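Sneaker Collab Colorways – read me first 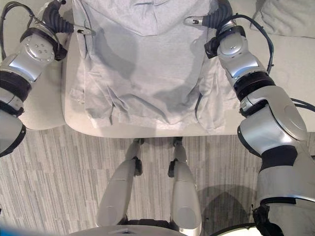 Hi, I'm Haris Virk, and I keep a list of limited-run sneakers that brands put out together with bands, movies, snack companies, whoever. It started as a spreadsheet I kept so I'd stop buying the same shoe in two slightly different greens (yes, I did that), and then it grew!

What you get

There are 1000 rows in colorways.csv, one per colorway. A pair that came in four colors takes up four rows. The columns are brand, partner, silhouette, color name, main color in my words, release month and retail price. I filled in prices for 600 of them. The rest are blank, so please don't read a blank as free.

Color names

Brands love a fancy name. The Pavby x Skorkau high-top is officially "Cellar Door" and to me it's just purple, so both go in – theirs under color_name, mine under plain_color. I only use 15 plain colors, and "off-white" is one of them even though my sister says it shouldn't be.

Stuff that's a bit off

Sani changed the name of its slip-on halfway through the Destalum release, so you'll find that shoe under 2 silhouettes. I left it that way to match the boxes. Kids' sizes are missing before version 2. Release months are for the US, and a few March ones might really be late February.

Using it

Take it, chart it, settle arguments with it. A credit is nice – no need to ask. If you spot a mistake, open an issue and tell me where you saw the right info (a store receipt is great, a resale listing not so much). Laces and insoles aren't covered yet, but I'd love help with those.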